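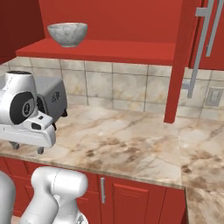
Sealing a marble benchtop: how often, and with what?

Kitchens > Benchtops & Stone
Posted by Lamlak_H, February 21, 2025

Polished marble island and side run, installed last June. The installer (Bradadik) put on one coat of penetrating sealer and said to redo it every 6 months. The sealer maker says every two years. Which is right?

vcaron66: Neither. Test it. Put a teaspoon of water on the stone and leave it 15 minutes. If the stone darkens, reseal. If it doesn't, more sealer just leaves a haze.

Nazma S: Agree on the test, but do it in several spots. Beside the sink wears out well before the rest.

tdabbas: I'd stick to the six months. A litre of sealer is cheap. A new slab isn't. Ours was quoted at $3228 without the cutouts.
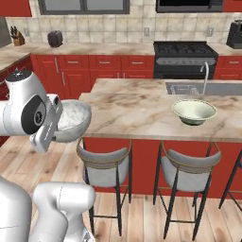
vcaron66: Cost isn't the point. Once the pores are full, the extra sits on the surface and goes streaky. You then have to strip it with solvent.

tdabbas: Only if you don't buff it off within the time on the label. I've done mine four times with no haze.

Lamlak_H: Did the water test. Dark patch beside the tap after ten minutes, no change elsewhere. There are also dull rings where someone cut lemons. Will sealer fix those?

Nazma S: No. That's etching. Acid eats the calcite whether it's sealed or not. On a polished finish you can rub it back with marble polishing powder. Try a hidden corner first.

Comments (2)

Mizanur A.: What colour is the stone? Light marble shows oil stains worse.

gorkid_stone: Tap area only, one thin coat, wipe off the excess. Keep vinegar sprays away from it.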